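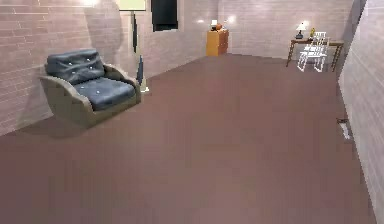
Re: Zerwood list, moving the archive off Plivano

I've now read the Plivano notice twice, which I suspect is once more than whoever wrote it. They want us off the old server by August, and they'd like us to be pleased. Reading 2897 old messages to decide which ones deserve saving is a job for someone with a comfortable chair, something like the one up top with the dark blue tufted cushions and a tall lamp just behind it. I own a kitchen stool. So my vote is to keep everything, including the 187 messages about whether to trim quoted text, most of which quote each other in full.

On 2/29/20 the list owner wrote:
> Export is done except for the Cheon years, which came
> out as one file with no line breaks. Does anyone still
> have their own copies from then? Also, Sillberg has
> offered us space but they want a subject index first.
> I would rather not build one by hand.

I have 594 messages from the Cheon years in a folder called "sort later." They have line breaks. Some have four or five in a row, where people were being dramatic. I can send the lot tonight if you tell me where, and please don't say "the list," we tried that once and the digest readers still bring it up.

As for the index, subject lines won't help much. The longest thread we ever had is called "quick question" and covers 4 topics, none of them the question. Could we ask Sillberg if a plain search box would do? If they insist, I'll take the first year, and will complain about it here at regular intervals.

Zerwood list member since the dial-up days, digest mode, please don't cc me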